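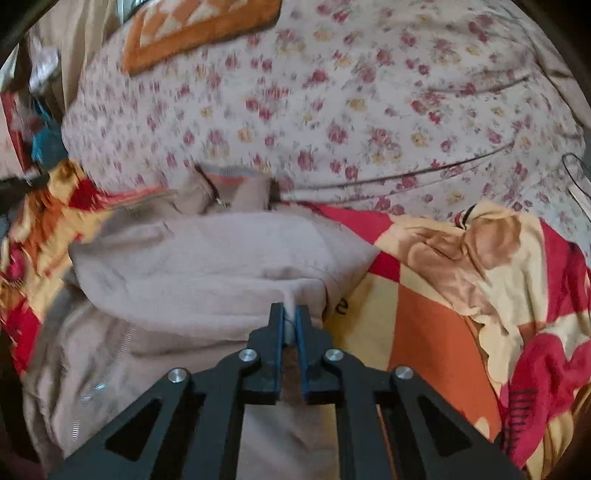
Fleece and Bedding Care: Common Questions

Do I zip a fleece jacket before washing?
Yes, all the way up. Open teeth can snag a blanket or duvet cover in the same load.

Which side out?
Inside out, in cold or warm water. Skip fabric softener.

Can fleece go in the dryer?
On low. Take it out while the zipper is still cool enough to touch.

How do I fold a hooded one?
Lay it face down on the bed, fold the sleeves in, then the hood, then fold up from the hem.

Is it OK to wash a printed blanket with it?
Only if the blanket has been washed alone first. Reds and oranges can bleed.

How often should I wash a duvet cover?
Every two weeks. Pillowcases, every week.

Page updated 25 May 2026 by Müzeyyen Kaplan, Nikley Laundry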